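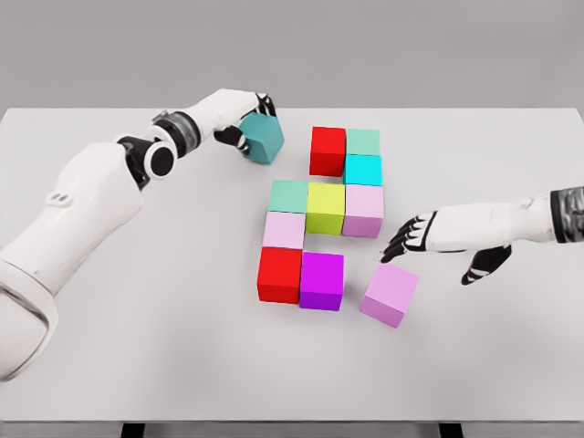
Coloured cubes on a white table. Computer rendering.

Danadance: spring progress report to the Barreto Fund
18/05/2025

Dear Barreto Fund,

You asked for a frank account of how the money is going. We have spent £3402 so far, most of it on hall hire and a surprising share of it on floor.

The floor first. Our application described the hall as "ready to use", a phrase written by me in January after one visit in thick boots. In socks it was another matter. Two boards by the piano had to come up, and what was under them had to be looked at by a man from Kukosach, who looked at it for a whole morning and charged for the afternoon as well. The boards are now down and quiet. The piano is neither in tune nor ours, so it stays as it is.

Classes began three weeks later than planned. We have 52 people on the register for the beginners' evenings and the over-sixties' waltz, against a target of 40 that we privately thought was cheeky. The waltz is full. The teenage group, on which your form had a good many boxes, has four members, and two of those are brothers who come on alternate weeks so as not to be seen together. We moved it to a later slot and changed the music. They asked for the old music back.

Valter Carrilho has taken over the teaching from me on Thursdays, to general relief. He counts in Portuguese when he is cross, and the over-sixties can now get as far as eight.

The end-of-term social sold 125 tickets for a hall licensed for 139, which left room for the band and not much else. Zeller lent us the speakers. One of them hummed through the tango and was taken by several people for an accordion. We made £210 on refreshments and owe £18 of it to the person who bought the lemons.

Money still to spend: the mirror, which is on order, and the first aid course, which Valter and I are both booked on in June. We underspent on printing, as the posters went up with the wrong start time and we corrected them by hand. With your permission we would like to move that £90 to heating. The hall has one radiator, and it has its favourites.

You also ask what we would do differently. We would take our boots off at the viewing. We would ask teenagers about music before buying it — and we would put the lemons in the budget.

The next report will include the attendance sheets, typed.

Custódio Esteves
Danadance

14 shares | 3 comments

Marg
I was at the social and I WAS told it was an accordion.

tallpaul
Is the waltz still full? My wife would like me to ask, and I would like the answer to be yes.

Danadance
Still full, Paul, but there's a waiting list. We've put you both on it.

Related
Danadance: application summary
Hall floor: what Kukosach found
Waltz waiting list now open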